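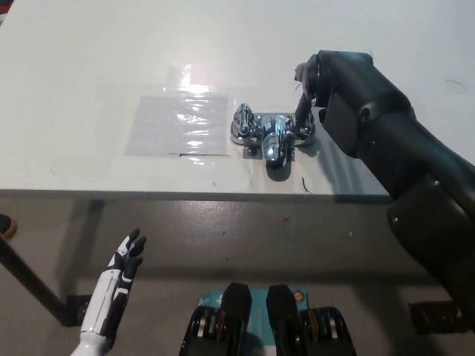 Chrome mixer on its base plate, on the white table.

Tap Table: your questions

Welcome! Tap Table is the part of the Skakevum home repair classes where we take mixer taps to bits and put them back together, and it has somehow become the one people come back for. These are the things we get asked most by email and at the door. Ximena Carrasco wrote most of the answers, and Elba Cabral did the ones on limescale (she has strong feelings about limescale).

What will I do in a session?

You get a mixer, a small tray, a set of keys and a lot of time. You take off the handle, find out what's under it, get the cartridge out, look at the seals, clean whatever wants cleaning and build it all up again. Then you do it a second time, faster. Most people grin the second time.

In the second half we move on to fitting a tap from scratch: base plate, seal, fixing, tails, handle. Taps on the table aren't plumbed in, so you can make every mistake going and the worst that happens is a screw in the wrong hole. Bautista Retamal does a short bit at the end on finding the stop valve in your own home, and if you only remember one thing from the evening, please let it be that.

Do I need any experience?

No! If you can open a jam jar you have enough strength, and if you can keep small parts in a tray you have enough patience. We've had people who had never held a hex key sitting next to people who had tiled their own bathrooms, and both went home pleased.

Why taps on a tabletop and not under a sink?

Have you ever lain on your back in a kitchen cupboard with a torch in your teeth? At table height you can see what the parts do and walk right round them. Once you know what a loose base feels like when you push it with a finger, you'll recognise it upside down in the dark as well.

White tabletops are lovely for this, by the way. A dropped black O-ring shows up straight away. Do lay something soft and pale under a chrome part if you're turning it over, though, as it's the tap that will get scratched first.

What is a base plate for?

It's the flat piece a tap sits on. Some cover spare holes in a sink or basin, some spread the load so the tap doesn't rock, and some do both. They look like trim and get treated like trim, which is a shame! A plate that sits square makes everything above it easier. If yours wobbles at home, look for an old ridge of sealant underneath before you tighten anything.

Which way do I turn things?

Anticlockwise to undo, looking at the fastener from its own end. This sounds too simple to put on a page, but once you're underneath a basin looking up at a nut, left and right swap about in your head in the most maddening way. Bautista's trick is to point your right thumb the way you want the nut to travel and turn it the way your fingers curl. It works for any ordinary right-hand thread, from any angle, and I love it.

How tight is tight?

Less than you think. With chrome parts you can usually go a long way with your hand alone: wrap your fingers over the top, get the thread started by feel, and keep turning until it stops. If it goes gritty or stiff in the first turn, back it off and start again. A crossed thread is the commonest way to spoil a good fitting, and it nearly always happens in the first second or two.

After that, a small nip with a spanner where the instructions ask for one. Leaks at a washer are often cured with a new washer and made worse with a longer spanner.

How do I turn chrome without marking it?

Bare hands first. Rubber glove second (washing-up gloves are brilliant, they grip like anything). If you do need a tool, wrap the part in a folded cloth or use a strap wrench, and never put bare toothed jaws on a finish you want to look at. Tape on the jaws is better than nothing, but it slips at the exact moment you lean on it.

Polished chrome shows everything, fingerprints included. It also mirrors whatever is near it, so turn the part a little under the light before you decide you've found a scratch. I've spent a good minute rubbing at the reflection of a pencil.

What size is my cartridge?

If you have a single-lever mixer, the two sizes we meet most are 35 mm and 40 mm, measured across the body of the cartridge. Please measure it! They look identical in your hand, and the wrong one will either rattle or refuse to go in. Check the little feet or pegs on the bottom too, and the height of the stem. Taking the old cartridge with you to the shop is still the best method I know.

We keep Jirkinlow cartridges in both sizes for practice and they go in and out beautifully, but they're for the table and we can't sell them.

My handle won't come off. Help?

Look for a cap. It may be a tiny disc, sometimes with a red and blue mark, and it may be at the back or underneath where you wouldn't think to look. Under it there's usually a grub screw. Back it off a few turns and try lifting the handle straight up with a gentle wiggle.

If it still won't budge, scale has probably glued it on. Wrap it in a cloth soaked in warm water, give it a while, wiggle again. Don't lever it with a screwdriver against the body of the tap. Every one of us has done it once, and you can see the dent for the rest of the tap's life.

How do I keep the small parts in order?

Lay them out in a line in the order they came off, left to right, and turn each one the way it faced. A photo on your phone at every stage is a great backup. Put the plug in the basin before you undo the first screw. Write that on your hand if you have to.

What about limescale?

Elba here. White vinegar and warm water will shift most of it from plain chrome, with a soft cloth and a bit of waiting. Keep it to a few minutes at a time, rinse well, dry well, and go round again if you need to. Leaving a tap soaking in vinegar overnight is how people end up with dull patches. Never mix vinegar with bleach or use one straight after the other.

For the grooves we use Clevex paste on an old toothbrush in class, but any mild cleaner meant for chrome will do the same job. Keep all of it away from natural stone worktops, and check the maker's advice if your tap is brass, black or gold coloured. Those finishes can be fussy.

And then dry the tap after you use it! A quick wipe with a tea towel at the end of the washing-up, and you may not need the vinegar until spring.

Should I use grease on the seals?

A smear of silicone grease on O-rings, yes, the sort sold as suitable for drinking water fittings. Petroleum jelly makes some rubbers swell, so leave that in the bathroom cabinet. You want the ring shiny all over and no blobs.

My tap drips from the spout. Is it the washer or the cartridge?

One lever: nearly always the cartridge or the seals under it. Two handles that take several turns to close: likely a washer. Two handles that go from off to full in a quarter turn: ceramic valves, one for hot and one for cold, and they're handed, so label them as you take them out.

If the water comes out around the bottom of a swivel spout instead, it's the O-rings in there, and I'm happy for you. It's one of the nicest repairs going.

Can I bring my own tap?

Please do! Turn off the water, cap the supplies if you're leaving the sink without it, and bring the tap in a box with every part you can find. Patricio Insaurralde collects odd ones and will be thrilled by anything with a strange handle. We can't take boiling-water taps or anything with an electrical part.

How many people are there?

We stop at 13, so that everyone has table space and elbow room. Violeta Cisternas keeps the waiting list and places do come up, often late, so say yes to the reminder emails.

Where and when?

We're upstairs in the Espinoza building, in the room with the white tables. Evening sessions start at 6.40 and the door is open from a little before. We take a break in July and start again after the summer. To get in, press 1791 on the entry panel and then the bell sign, and somebody will come down if it sulks.

What should I wear?

Anything you don't mind getting a bit of grease on. Sleeves that push up, rings off, long hair tied back. Reading glasses if you own them, even if you think you won't need them. Grub screws are very small.

Can I do this at home afterwards?

Yes, and we hope you will! Swapping a cartridge or a set of O-rings is well within reach after one session. Turn the water off, open the tap to let the pressure go, plug the basin, and give yourself a morning when the shops are open. Rented homes are different, so ask your landlord first. If the stop valve is seized or the pipework looks green and crusty, leave it alone and ring a plumber.

Do you run anything for people who've done the first session?

We do. The follow-on covers shower mixers and thermostatic valves, and you'll need to have done the tap one first. Ask Violeta for the next dates, and tell her which kind of shower you've got at home so we can try to have a similar one out on the table.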